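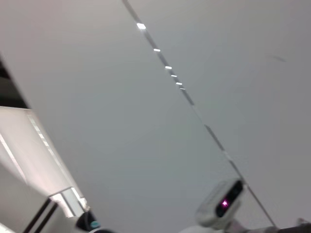

Does a partial payment reset the due date on an invoice?

2 min read

Our office supplies event materials to Saliba on 20-day terms. The customer paid 58 percent of its October invoice before the due date and asked that the remainder be treated as a new balance with a further 20 days. Our written terms do not mention partial payments. Are we obliged to agree, and may a late fee be applied to the unpaid portion?

Dalal Najjar

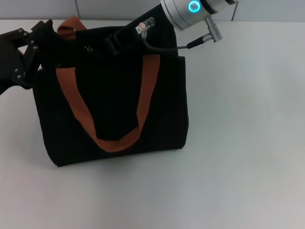
Invoicing and Collections

Walid Fakhoury

A partial payment does not normally change the due date of the original invoice. The date moves only if your office agrees to move it, and any such agreement should be made in writing. Please be careful about what is sent with the receipt. A message such as "thank you, the balance can follow" may be read as consent.

It is advisable to issue a statement showing the original invoice number, the amount received, the amount outstanding and the original due date. A fresh invoice for the balance should be avoided, as it may suggest that a new term has begun.

As to the late fee, it may be charged only if your terms provided for one before the order was accepted. State law may also limit the rate.

Oleksandra Sydorenko

Check your software settings as well. Stutik generated a second invoice for us whenever a part payment was recorded, with a new due date on it. The option had to be switched off for each customer separately.

Jad Nimri

We allow customers 10 extra days if they ask first. Most of them pay. I do not know the rule on fees.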